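Home | Modules | Handouts | Reading List | Contact

Rorance Evening School, Rudthorpe
Introduction to Contemplative Traditions
Handout 8: What to do with a wandering mind

Last time we left the monk on his cushion, thinking about lunch. He has been there for many centuries and in most traditions, and tonight we look at what his teachers told him to do about it.

First, a word to get straight. The Pali term sati is usually put into English as "mindfulness", but its root sense is closer to "remembering". You sit down, you follow the breath, and presently you are redecorating the bathroom. Sati is the moment you remember what you sat down for. Underline that, as it comes up in the essay.
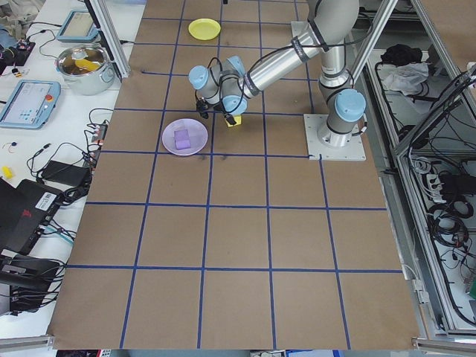

Fig. 1. Robotic arm over a taped grid, with yellow block.

Early Buddhist texts list five hindrances: sensual desire, ill will, sloth and torpor, restlessness and worry, and doubt. Students generally claim restlessness, as it sounds the most respectable. Sloth and torpor are far better represented in this room by half past eight, and I include the lecturer.

The Christian desert fathers had their own list, and Evagrius of Pontus is the one to read. His "noonday demon", acedia, makes the sun appear to stand still and sends the monk to the window to see whether anyone might be coming to visit. Compare this with torpor, but don't treat them as the same thing. Acedia has a good deal of fidgeting in it.

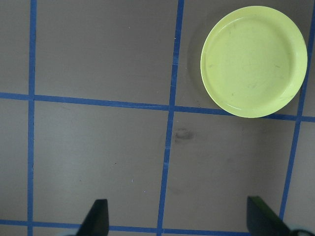 Counting the breath is the usual remedy offered to beginners. Count each out-breath up to ten, then go back to one. If you find yourself at 452, you have been doing something else. Some teachers prefer a repeated word, and the Jesus Prayer of the Eastern churches works along similar lines – though its practitioners would object, fairly, to hearing it called a technique. They are addressing someone.

For next time: read the Van Rooij extract (the short one) and sit for ten minutes a day. Write 900 words on whether a distraction can be part of the practice. Please do not write them during the ten minutes.

Filed under: Course Notes, Meditation, Comparative Religion

3 comments

Lies Hendriks
Is the Van Rooij the chapter on attention or the one on silence? Both are short.

Tutor
Attention. Silence is in May.

moss_and_kettle
Managed nearly 100 breaths without losing count, then reread the handout and saw I was meant to stop at ten.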